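Search Wudirard Search for: Type and press enter

Adding soft finger pads to a hand-held gripper

In the first version of my gripper I had flat plastic jaws, and every round thing rolled out from them. In July I made new ribbed pads from flexible filament. I write the steps as I did them in our shared workshop in Feltimness. You need basic experience with a printer, but no electronics.

What you need

- One finished hand-held gripper with linked jaws
- Flexible filament, I used Wiriya soft
- Four small screws and a hex key
- Some fruit for the test

Step 1. Print the pads

Print them standing up, with the ribs to the side. Go slowly. My two pads took 216 minutes together. Please dry the filament before, otherwise you get many thin hairs between the ribs and must cut them by knife.

Step 2. Prepare the jaws

Open both jaws fully and remove the old tips. Check the pivot pins now. They should turn freely but not shake from side to side. If a pin is tight, put one drop of light oil and move the jaw for a minute.

Step 3. Fix the pads

Put the ribs facing inward, so the two pads look at each other. Tighten the screws only until the pad stops moving. I made mine too tight the first time and the pad was bent like a spoon, so I had to print it again.

Step 4. Try it on mixed fruit

Choose different sizes and put them on a cloth, with a plate behind. Oranges and plums are good, because the skin is so different. Start with the jaws wide open, come from above, and close slowly.

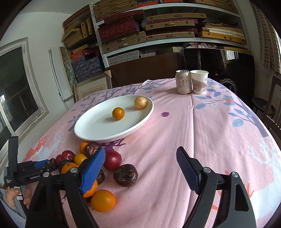
Step 5. Clean and check again

Wipe the pads with a damp cloth after the fruit. Then look at the screws, and turn them a little if they became loose. I repeat this after every 90 grips.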